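November, early, kettle on

I have been home from Latatlow for two nights now and my calves still haven't forgiven me. I promised myself I'd write the walk down before it all ran together, and it is already running together, so I'd better get on with it.

We took the old path up from Ondimmont, the one that goes behind the chapel and then straight up the side of the hill as though whoever laid it had a grudge against knees. Mwanahawa set off at her usual pace and I set off at mine, which meant she had eaten half the cheese by the time I reached the first stile. The bracken had gone that lovely rusty colour and everything smelled of wet leaves and somebody's bonfire. I stopped a good deal, officially to look at the view (there was a view, for the first hour, and then there was only cloud).

I'd forgotten the steps. There are 197 of them cut into the slope above the sheepfold, it says so on the little post at the bottom, and I could have done without knowing.

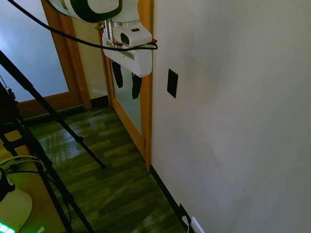 Mwanahawa Koech wrote back this morning to say that I have the steps in the wrong place, they come before the sheepfold and always have, and that she left me exactly half the cheese, thank you very much, and the bigger of the two pears. I have looked at the map and she is right about the sheepfold. I don't remember a bigger pear.

Anyway, the top. We sat with our backs against the wall, had soup out of the flask and watched the cloud come and go over Lenasov. Every so often it tore open and there was the whole valley, the river and the church and the one white farmhouse, all lit up like a tablecloth in the sun, and then it shut again before either of us could find our gloves and point! I was so happy up there. I kept thinking how my mother would have loved it, and how she would have complained all the way up — she was a great complainer on hills, and always the last to want to come down.

Coming down was slower. My left boot rubs at the heel, I've known that since spring, and still I put the same socks on. We had tea at Buppha Sombatkul's and she wouldn't hear of us paying for the second pot. She had made a plum cake with far too much cinnamon in it and I had 3 slices.

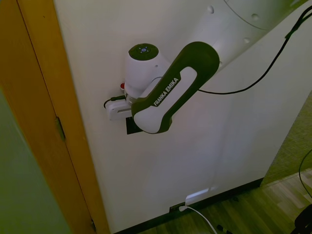
FRANKA EMIKA, white and dark green, November

I must wash the socks, find the blister plasters and ring Buppha about that cake. Mwanahawa wants to try the longer way round in the spring, by the reservoir, and I have said yes, though I've told her I'm carrying the cheese.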